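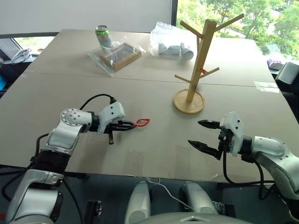
A table with a light tan top made of two panels.

A **table** is a piece of furniture with a raised flat top, used for eating, working or setting things down. The top may be a single piece or several panels joined edge to edge. The line where two panels meet is called a seam.

## Construction

Wide tops are often built from panels because single boards of that width are costly and tend to warp. Panels may be glued, held with dowels or fixed to a frame underneath. A standard dining table is 30 inches high – desks are usually a little lower.

## History

Early tables in the Hornia valley were loose boards laid over trestles and put away after meals. Fixed legs became common in the town of Rurkinton after 1775, when a sawmill opened on the Kao River. The Grorora table, named for a nearby village, has 3 legs and a round top in 2 halves. It was made mainly for kitchens with uneven floors.

## Care

Matte finishes show scuffs less than glossy ones but can be harder to wipe clean. Most makers advise a damp cloth and mild soap. Wooden tops may shrink slightly in dry winter air, and small gaps at a seam often close again by summer.

## See also

- Desk
- Trestle table
- Workbench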